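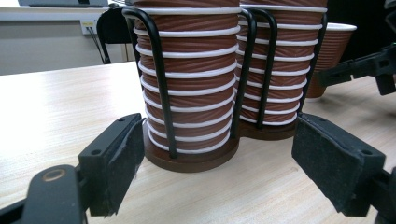

The hand-held gripper we used for all the tabletop recordings needs more looking after than any other piece of gear in this project, and I want to spend a section on it, as the papers I learned from mostly skip this part and I paid for that in lost afternoons. Our unit is the Metura, a two-finger tool that you carry around by hand, with a camera on it looking down past the fingers. The parts I fuss over most are the pads. In Figure 2 the jaws are standing open on either side of the base of a cup dispenser, and if you look at the left finger you can see that the edges of the pad have started to look a bit frayed. I wouldn't throw out a pad in that state! The face is what does the work, and a little fuzz at the rim doesn't bother me. But I do write it down, and I look again before the next session.

4.3 Pads and fingers

Each finger is a block with a flat face, and the pad is glued to that face. We tried double-sided tape first (everyone does, I think) and it was fine on light, smooth things and awful on anything with a bit of weight, where the pad crept down the face a hair at a time. You can't feel this in the handle. You only notice later, looking through the recordings, that one finger has grown a lip at the bottom. So now it's contact glue, a thin coat on both sides, left until it's tacky, then pressed on from the middle outward. After that the finger sits under a weight for 12 hours. I have cut this short more than once and been sorry every time.

Taking an old pad off is the slow part. Peel from a corner, keep the pull low and flat along the block, and scrape what's left with a plastic card. I used a metal scraper on the first pair and left grooves in the plastic that showed through every pad I put on after that. Those two fingers live in a drawer now and we use them for testing glue.

We change pads in pairs, even when only one looks tired. A new pad is thicker and springier than an old one, and with one of each the object gets nudged sideways just as the jaws close. Our width reading comes from the jaw linkage, so it has no idea this is going on. The first time it happened to us we blamed the tracking software for most of a week. Floarea Dobre, who did the bulk of the recording that spring, finally swapped the fingers left for right and watched the drift change sides with them, and that settled it in a minute.

The fingers come off with small screws. Snug is enough. The threads are in plastic and they'll strip if you lean on them, and a stripped finger means printing another one and zeroing the whole tool again. I put a dot of paint pen across each screw head and onto the plastic next to it, so that a screw that has begun to back out shows up as a broken line. It takes no time to look at, and I look at it a lot.

4.4 The linkage

Our first build ran plastic on plastic at every joint. It felt lovely on day one and sloppy by the end of the month. The later one has brass-colored rings at some of the joints, and you can see one in the figure, set into the rounded arm toward the bottom left. Play in the joints was our biggest source of bad width readings, so I check it by hand: close the jaws on nothing, hold the handle still, and wiggle one fingertip toward the camera and back. If I can feel a click, the joint gets opened up. Most of the time the fix is cleaning. Fluff off the pads works its way into the joints along with paper dust, and it packs down into a gray felt of its own that holds the link slightly open.

We don't oil anything. We did, in April, with a light machine oil from the Wasetti kit, and for a few days the motion was beautiful. Then the oil found its way onto a pad, and from there onto everything we picked up, and I spent a very dull evening gluing. A dry brush and a puff of air do nearly as well. If a joint really does squeak, we take it apart and wipe it with a dry cloth.

4.5 Zeroing and the closing check

The width reading is zeroed at the start of every session and again whenever a pad, a finger, or a screw has been touched. I close the jaws until the pads just meet, with no squeeze, and store that as zero. Then I open all the way and store that too. "Just meet" sounds vague, and it is, and this was the step where two people gave two different answers for longer than I'd like to admit. What fixed it was a strip of ordinary printer paper held between the pads. When the strip drags but still slides, that's zero. Floarea and I now land on the same number nearly every time, which was never true when we were doing it by eye.

After zeroing comes what we call the closing check. I close slowly on a gauge block and compare the reading with the block. If it's off by more than 2 percent I start again from the screws. The result goes on a card taped inside the lid of the Vostham case along with the date and initials. One card reads "22 October 2020, fine, left pad fuzzy," and that's really the level of detail I'm after. An earlier version of the card had a full page of boxes to tick and it was left blank more often than it was filled in.

4.6 How long things last

I kept a tally for one set of pads from first use to removal, and they got through 600 closings before I pulled them. That's a single set on mostly light objects, so please don't read it as a rating. What made me pull them was a shiny patch in the middle of each face, and once it was there, smooth items began to slip when we lifted them. I'd tell anyone building one of these to look for the shine and leave the tally alone.

Paper goods are gentle on pads but fussy in another way. A paper cup gives when you close on it, so the width reading keeps going down after contact, and a badly zeroed tool will happily report a grip tighter than the one you made. For that reason I run the closing check a second time before any session with cups in it. Wood and wire are kinder to the reading and harder on the pads. Thin rods are the worst for this, as they press a line into the face. The line mostly recovers overnight, and I've stopped worrying about it unless it's still there in the morning.

The spare fingers are kept in a lidded tub at the Thibodeaux bench, pads up, nothing stacked on top. Of the 81 entries on the cards so far, most say only "brushed, zeroed, fine," and the rest are nearly all about glue. The drawings for the current finger have the screw holes moved a little farther from the edge than they were in the first print, and if you're making your own set, please use those.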